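Carix hand and arm kit, reviewed after a season on the bench

I should say up front that I paid for this with department money and that the department would like some of it back, so I had every reason to be grumpy about it. I'm not grumpy. I have had the Carix kit running in our teaching lab since the start of September and it is the most fun I've had with a piece of equipment in years, faults and all. There are a few faults.

What you get

The Carix is sold as a five-part package: hand, forearm, wrist mount, control box, and a licence for the Fleder software that runs the lot. You supply the table, the computer and the patience. Drudach handles sales and service for our part of the world, and they were good to deal with before the order and, more surprisingly, after it.

Everything arrived in two crates, with the foam cut properly to shape and the bolts bagged and labelled by step. The printed guide is 19 pages long and reads as if someone had built the thing from it before sending it to the printer. I wish I could say that for the last arm we bought, where step six needed a bracket you'd already trapped behind step four.

Murray Petrenko and I had it bolted up and moving in an afternoon. The only swearing came from the wrist connector, which goes in one way and looks for all the world as though it goes in two. A dab of coloured paint would fix that. We've put our own on.

First impressions

It's quiet! I can't stress enough what a change this makes in a room where people are trying to teach. Our old gripper announced every close with a sort of bark, and after a term of it you stopped finishing your sentences. The Carix hums a bit when it's holding something and that's about it. You can stand beside it and talk in a normal voice.

The finish is lovely as well, glossy on the forearm and easy to wipe down. It does show fingerprints. Ours is covered in them by lunch, what with everybody wanting to have a feel of it.

Fleder, the software

Fleder is the part I expected to dislike. I've been burned by control software that wants an account, a dongle and a steady internet connection before it will open a finger. Fleder installs from a stick, runs offline, and starts in less time than it takes me to find my glasses.

You teach a grasp by dragging sliders or by moving the fingers by hand with the motors relaxed, then you save the pose with a name. Poses can be chained and each one has its own grip limit. The slider view uses the same colours as the diagram in the guide, a small thing that saved our students a lot of squinting.

Two complaints. Undo only goes back one step, so if you nudge the wrong finger and then nudge another to make up for it, you're stuck with the first mistake. And the default name for a saved pose is just "pose" with a number after it, which means our library currently holds 40 grasps and I could tell you what perhaps half of them are for. Some of that is our own doing. A tick box saying "please name this" would still help people like me.

I raised the undo business with Drudach and got a reply from Shiyu Ding on their support desk the same day. She said a deeper undo is planned and sent me a script in the meantime that saves a backup every time you change a pose. It works well and it ought to come with the box.

How it grips

I came to this with a bag of groceries, as you do. Blocks and cylinders tell you very little about a hand, in my opinion, because every maker tunes for them. Vegetables are all different, they bruise, they roll, and they cost next to nothing if you wreck them. Our standard exercise is to pick something up from the mat, set it on a plate, and have it come out fit to eat.

Potatoes were easy from the start. Lemons too. A cucumber wants a pose of its own and a lower approach than you'd think. Mushrooms took us two weeks of fiddling with the grip limit, and I was ready to give up on them when Rutilio Trujillo, one of our second-year students, tried coming in with the thumb leading and had it on his third go. We've used his version for soft things ever since.

Eggs I'm still scared of. We've done a few hard-boiled.

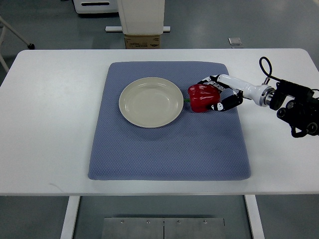 Peppers are the item I'd tell any new owner to start with once the potatoes get dull. They're hollow, so a heavy grip dents them; they're slippery, so a light one lets go; and the lobes mean no two fingers ever touch at the same depth. With a fixed two-jaw gripper you end up hunting for the one good angle. With the Carix you can lay the fingers over the top, bring the thumb in low on the near side, and let each finger close until it meets skin, as it's doing with the red one beside the plate. I like to leave the stem pointing away from the hand, toward the plate, so that it never gets between a finger and the flesh. That habit came from snapping a few stems and having the pepper roll off by itself.

The thumb deserves a word of its own. It's a good deal thicker than the fingers and I thought it looked clumsy when I opened the crate. I take that back. It does most of the holding, and the slim fingers do the steadying, and once you start building poses with that in mind your failures drop off quickly. Murray builds his the other way about, fingers first, and he'll tell you his are better. His are better for cucumbers.

Put something soft underneath. Drudach sells a mat for this and it costs too much, so we use a quilted one from a homewares shop. A bit of give under the work means that a finger which comes down slightly low doesn't jar the joint, and round things are less inclined to wander. On a bare tabletop our lemons were forever heading for the floor.

What I'd change

The cable. It leaves the wrist mount and needs a generous loop to let the joint turn, and the guide is vague about how generous. Ours was too tight for the first few days and the wrist would stop short with a fault code that sent us looking in quite the wrong place. Gumaro Mendoza from the workshop spotted it in passing, let out some slack, and off it went. If you buy one, give it more loop than looks tidy and leave it alone.

The fingertips are next. The pads are good and grippy when new but they pick up juice and dust, and once they're grubby you'll see more slips. A wipe with a damp cloth between sessions sorts it out. Spare pads come in packs of 30, far more than we need, and I'd happily pay for a smaller pack.

The carry case costs extra and isn't worth it. Keep the foam from the crates.

Against the Barajas

People keep asking me how it compares with the Barajas hand, so I'll have a go, having had one on loan for a month last year. The Barajas is faster and it's stronger. If your job is moving the same part from one spot to another all day long, get the Barajas and don't look back. It also has a nicer emergency stop, a big solid thing with a proper clunk to it, where the Carix one feels like a doorbell.

For teaching, or for anything where the next object is a surprise, I'd take the Carix every time. The Barajas fingers close together as a group and you spend your day working around that. On the Carix each one stops when it has reason to. Students understand this by watching it once, and then they want to try it on a bunch of grapes, and you've lost the rest of the class to grapes, which is fine by me.

Leobardo Nava, who runs the evening course on the same bench, disagrees with me on one point and asked me to include it. He finds the Carix slow to open, and he's right that there's a small pause before it lets go. In Fleder you can shorten this under the release settings. Go too far and it flings things a bit. We've left ours where it was.

Should you buy one?

If you teach, and you can find the money, yes, I think so! It's been reliable, it's easy to repair (we've swapped one finger after a student closed it on a spanner, a ten-minute job with the tools supplied), and the people at the other end of the phone know the product. For a production line I'd look elsewhere.

I'll add to this once the deeper undo arrives. Leobardo has a pineapple in mind for next term and I've told him he's cleaning up after it.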